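Workshop tips: sharing a bench with a robot arm

Filed under: Small workshops, Bench set-up

We put our first arm in at Ellport back in June, and I've been collecting tips ever since. Most of them came from the people who work beside it, Trinidad Ojeda above all (she ran the hand-loading bench for 11 years and has opinions about everything from glove sizes to lamp height). I love this stuff, so bear with me if I run on a bit!

Run it in simulation first. We built the cell on the computer before we bolted anything down, and I can't recommend it enough. You get to try the bench in a dozen spots over one pot of tea. Put a shelf in, put the baseboards in, put the power outlet in. The dull bits of a room are the ones you end up bumping into.

Look from the gripper's end as well as from the doorway. The close view tells you things the wide one never will, mainly how much of the job the gripper itself is blocking. Trinidad spotted two bad approach angles that way in her first hour, and she'd never touched the software before.
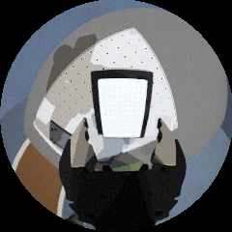

Keep a notebook beside the screen, a paper one. When a pick looks wrong, write down what you'd have done with your own hands. Ours is full of things like "come in lower" and "I'd turn it first", and those notes have saved us more fiddling than any setting in the menus. The people who've done the job by hand are your best programmers, whether they know it or not.

Start slow, stay slow for a while. We ran the first 800 parts at a crawl with somebody watching the whole time. It's boring. Bring a stool. By part 834 we'd changed the approach again anyway, so I was glad we hadn't sped up.

Mark the floor. Pick one colour of tape for the arm's reach and another for where people walk, and don't let anyone park a trolley in between. The arm's elbow swings out farther than you'd guess from looking at the gripper – walk the whole move through and watch the elbow only.

Keep the work low and close to the base. A short reach is a steady reach. It also leaves the far side of the bench free for checking parts by hand. 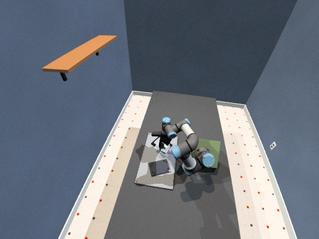
The Ellport cell in simulation, with the arm reaching over the low work surface.

Talk about the jobs early. Rhea Saludo, our floor lead, sat everyone down before the order went in and went through who'd be doing what. Trinidad's sore wrist had a lot to do with which task went to the arm first, and she now does set-ups and final checks. She misses the radio chatter at the old bench, so we moved the radio. There's still some grumbling about the early start, 6:30 in the morning for whoever does the warm-up, and we swap that around.

Teach more than one person. We've got three who can stop it, clear it and start it again. If only one of you knows how, that person never gets a proper lunch.

Wipe the gripper fingers at the end of every shift with a dry cloth, and check the bolts on the base while you're down there.

Next month: labelling drawers so the night crew can find the 17 mm spanner.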